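From: Silvia Procházka
To: cell-integration list
Date: January 12, 2026
Subject: Re: Ornlow gripper package, worth it for light pick and place?

On the Ornlow thread, Ondrejka wrote:

> We have a quote for the Ornlow package (gripper, wrist adapter, the
> Haltutix software license) and I'm trying to decide before the price
> changes. Parts are light and a bit squashy, all under 100 mm. Two
> questions. Does the cable kit hold up when the wrist is turned a lot?
> And is the grid calibration in Haltutix any good, or do you end up
> teaching points by hand anyway? The sales sheet says very little
> about either one. We are also looking at Lodent, which costs less
> but has no software with it.

We have had the package on loan since October, mounted on the left arm of a two-arm setup. Answers in order, then some things you didn't ask.

Cable kit first. It works, but the clips supplied with it are too few and too stiff. The adapter manual shows one clip at the wrist and one at the elbow, and leaves the routing between them to you. We followed the manual for the first test runs and left the slack where it fell. If you rotate the last joint through most of its range you need that slack, so you can't just pull the cable tight. The problem is where it goes when the wrist comes back the other way. I would add a third clip on the last wrist segment and order the short sleeve, part 531 in their accessory list. It is not in the standard package. Ask for it in the quote. 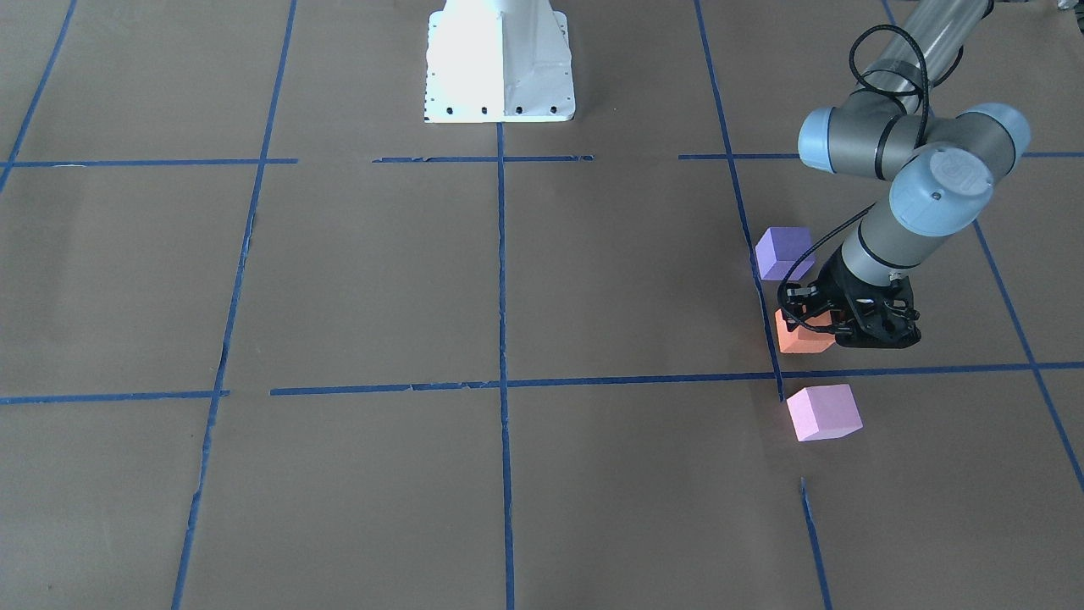 Calibration in Haltutix is done on a flat grid that you lay out yourself. You enter the spacing, touch off at four crossings with the fingers closed, and it solves for the plane and prints a residual for each point. Ornlow sells a printed mat for this. We didn't buy it and used blue masking tape on brown paper, with foam cubes as test parts. Tape is good enough for the plane, but the edges tear when you reposition a strip, and a crossing with a ragged edge is a poor thing to touch off on. Pick clean crossings or mark them with a pen. The shot also shows what I mean about the cable: with the fingers down at the orange cube, the thin one hangs in a loose curve beside them and lies across the front of the cube. A foam cube does not care much. A part with a lip or a hook on it might.

After calibration we did not teach points by hand for anything lying flat on the floor of the cell. You give it a cell in the grid and an offset, and it goes there. For stacked parts or anything on a fixture you are back to teaching, as the solver only knows the one plane. Their support person confirmed this and said a second plane is planned, with no date given. I would not buy on the strength of that.

Gripping. Force is set in 16 steps. For foam we stayed at step 4. Higher than that and the part is dented enough that the release position shifts, which matters if you place to a line. The finger pads are replaceable, two screws each, but the screws are small and come with no thread lock. Check them after the first week.

Things not in the sales sheet:

The software license is tied to the controller and not to the gripper. If you swap controllers you have to ask for a new key. Ours took two working days.

The log file records commanded finger position only. Measured position is on the screen but is not written anywhere unless you poll for it. I have a small script for this and can send it off-list.

The arm profile loaded by default did not match ours, and the tool length was wrong by the thickness of the adapter plate – check this before you bring the fingers near the floor for the first time.

On Lodent: I have only used their older two-finger model, so take this lightly. The hardware was solid and the cable ran inside the body, which would settle your first question. You would be writing your own calibration. If you already have somebody who can do that, the lower price makes sense. If not, the Ornlow package saves that work, provided your parts stay on one plane.

We have not yet decided whether to keep ours. The open point is the sleeve, which is on order. I'll post again after it has been fitted and the wrist rotation test has been repeated.

Silvia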